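Can it put the drawer away yet?

Every April I get the same email from at least one of you, and this year it came from Kausar Ghauri, who wanted to know if she should hold off on replacing her cleaner because "the robots are nearly here." Kausar, call the cleaner back. Please.

I do get why people ask, though! The videos are everywhere now. A machine folds a towel, a machine loads a cup, and it all looks like next year's Christmas present. What the videos leave out is the kitchen drawer. You know the one (batteries, string, a key to nothing, three kinds of tape). I've started using it as my test for everything. Forget backflips. Can the thing open a drawer, take out what I asked for, and push it shut again without dragging the whole cabinet across the table?

I had a long phone call on Thursday with a friend at Baltex, where they've been trying to hand the small-parts sorting over to machines for 2 years. Her view is that picking up one part you know, from one spot you know, is old news. Shops have done it forever. The trouble starts when the part has rolled a bit, or landed on its side, or is lying up against another one. A person just reaches over and nudges it with a knuckle. She said she'd pay good money for that knuckle.

Homes are worse, of course. My own gadget, an Orby floor cleaner that I love like a pet, has met the fringe on my hallway rug maybe 1,000 times and still hasn't learned a thing from it. And the floor is the easy bit! It's flat and it stays where you left it. Drawers move, and so does the cabinet they live in if you tug too hard, so you really want one hand holding and one hand pulling. Two arms, then, and they have to get along.

That's the sort of job I mean when I say drawer work. Little cabinet, bits and pieces lying about, an arm on each side: 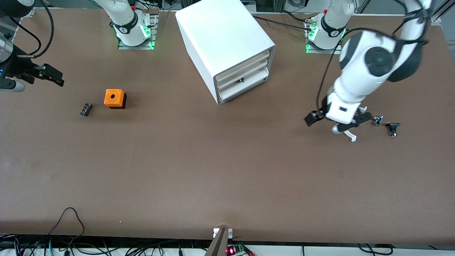

What to ask before you buy anything

If a seller tells you their machine "does chores," ask which ones, in whose house, and how long you'd stand there waiting. The folks at Sostlow were pretty straight with me on that last point, and I liked them for it: 8 minutes to clear a side table, with 5 things on it. My nephew can do it faster with his elbow.

I'd still love to be wrong about all this. If any of you have a machine at home or at work that handles drawers, hit reply and tell me what it cost and what it broke. Best stories go in the next issue, along with the Qureshi vacuum review I keep promising.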